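Las flores no se quejan

En Stidau llevan meses enseñando a unos brazos mecánicos a montar ramos. La empresa habla de alivio para los empleados. Los empleados, de momento, hablan de otra cosa.

El tulipán es artificial y eso facilita las cosas. No se marchita, no suelta polen y admite que lo agarren por el tallo una y otra vez sin que nadie tenga que ir al mercado a por otro. Stidau, que vende arreglos florales de imitación a hoteles y clínicas, decidió empezar por ahí su programa de automatización, bautizado Forkia. Kenza Ouazzani, la responsable del proyecto, lo resume con una frase que debe de haber repetido ante varios bancos: «Si la máquina aprende a componer, la persona puede dedicarse a diseñar».

Conviene detenerse en el verbo. Componer un ramo y diseñarlo eran, hasta hace poco, el mismo trabajo. Lo hacía la misma persona, de pie ante la misma mesa, y cobraba por él un solo sueldo. Forkia lo ha partido en dos. Una mitad se la queda el brazo; la otra, según el documento interno que la empresa repartió en agosto, corresponderá a un «perfil creativo» del que todavía no se conocen ni el número de plazas ni la categoría salarial.

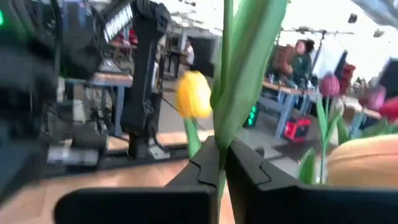 Nouhaila Bouazza lleva 13 años en la casa y calcula que un ramo mediano le ocupa lo que dura una canción. Cuando le propusieron participar en el entrenamiento aceptó por curiosidad y porque el turno era mejor. Su tarea consiste en repetir cada gesto para que el sistema lo registre: pinzar el tallo, levantarlo, girarlo, llevarlo al recipiente. El objetivo fijado es de 200 repeciones válidas por turno. Las que salen mal también se guardan, en una carpeta aparte.

«Yo antes no sabía cómo cogía una flor», cuenta. «Ahora lo sé demasiado. Me voy a casa y agarro el tenedor pensando en el ángulo».

No lo dice con amargura. Le gustan los compañeros técnicos, se ríe con ellos y reconoce que la espalda le duele menos que en la sala de montaje. Lo que no ha conseguido es que le expliquen qué pasará con su puesto cuando el registro se dé por terminado. Lo ha preguntado dos veces. La primera le hablaron de formación. La segunda, de confianza.

Ouazzani rechaza que haya nada oculto. Asegura que ningún contrato se ha rescindido a causa de Forkia y que el plan prevé recolocar a quien lo desee. También admite, cuando se le insiste, que en la sala de montaje no se han cubierto las 2 últimas bajas por jubilación. A eso no lo llama despido, y técnicamente tiene razón. Es la manera más discreta que existe de reducir una plantilla: esperar.

Luego está la cuestión de si la cosa funciona. Radwan, la consultora que asesora a Stidau, presentó un informe según el cual una célula completa podría entregar 600 ramos diarios. El condicional sostiene todo el párrafo. La cifra supone tallos idénticos, recipientes colocados siempre en el mismo sitio y una luz que no cambie a lo largo de la jornada. Cualquiera que haya pasado una tarde en un taller sabe cuántas de esas condiciones sobreviven a la hora de comer. El informe tampoco incluye las horas de las personas que preparan la mesa, devuelven las flores a su posición inicial y vigilan que todo siga en orden. Ese trabajo existe, alguien lo hace y no aparece en ninguna columna.
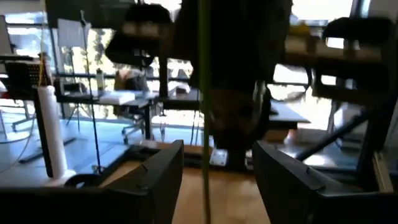 A media tarde el ritmo baja. Es el rato en que se revisa lo registrado y se decide qué sirve, una labor lenta que, según los técnicos, ocupa más tiempo del que se presupuestó. Fedo, el programa que utilizan para clasificar las secuencias, descarta algunas que a Bouazza le parecen perfectas y da por buenas otras en las que, según ella, «la flor queda como si la hubiera puesto alguien enfadado». Ha pedido que se anote su criterio junto al del programa. Le han dicho que es una idea interesante.

Puede que ahí esté el fondo del asunto. La empresa ha comprado brazos, licencias y consejos, y todo eso tiene factura. Lo que Bouazza aporta, el oficio entero descompuesto en gestos, se le paga a precio de turno ordinario. Si Forkia acaba funcionando, será en buena parte gracias a ella, y su nombre no figurará en la ficha técnica. Le pregunté a Ouazzani si se había considerado algún tipo de compensación. Contestó que era «un debate muy actual» y que lo seguían con atención.

Es posible que dentro de unos años este artículo parezca injusto y que el perfil creativo resulte un buen empleo. Ha ocurrido en otros sectores. También ha ocurrido lo contrario, y entonces suelen faltar las notas de prensa. Por ahora la plantilla espera una reunión que se ha aplazado ya una vez, y Bouazza piensa llevar a ella la misma pregunta, esta vez por escrito.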